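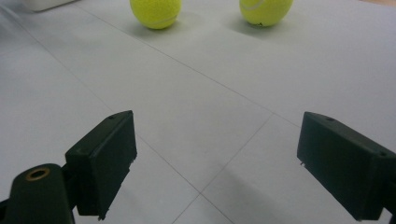 Ashwin Nambiar spent 14 months asking people in Kulemthorpe what they did while the radio was on. His study, Listening in Company, began as a doctoral thesis and is now being revised for Pulten. We spoke at his office in June.

The title refers to a problem with the way listening is usually measured. A conventional diary records a station and a start time for one person. "It tells you a set was on and somebody claims to have heard it," he says. "It doesn't record who chose the station, or who was in the next room putting up with it."

Nambiar asked households to keep a shared diary instead, one book per home, left beside the main set. Each entry had to give the room, the people present and any other activity under way. He collected 1,085 usable pages from two districts, Cloltaden and Najjar, and coded them himself. A second reader checked a sample of 275.

The districts were chosen for their housing. Cloltaden is mostly terraces with a kitchen at the back, while Najjar consists of flats built around a single living room. "I expected the flats to produce more shared listening, and in the mornings they did," he says. "By the evening the pattern had reversed. People in the flats went to headphones much earlier, usually by seven o'clock."

He is cautious about the cause. The diaries show when headphones were used but seldom why, and the follow-up interviews gave conflicting accounts. Several parents said they were keeping the noise down for children doing homework; in two of those homes the children said they had asked for the radio to stay on.

The fourth chapter deals with speech programmes, and has changed most since the thesis. Nambiar originally treated talk and music as separate categories. An examiner objected that many entries simply read "radio", with no programme named. "She was right. I had been filling in the programme from the schedule, and that assumes the schedule is how people hear it." Those pages now have a code of their own.

I asked whether the shared diary had altered the behaviour it recorded. He thinks it had, particularly in the first fortnight, when entries were longer and more people signed them. Those pages remain in the data but are reported separately – a decision he expects reviewers to question.

The revised manuscript drops the thesis's long opening survey of audience theory, which now takes up a single section of chapter 2. The coding scheme will be printed in full as an appendix, along with a blank diary page.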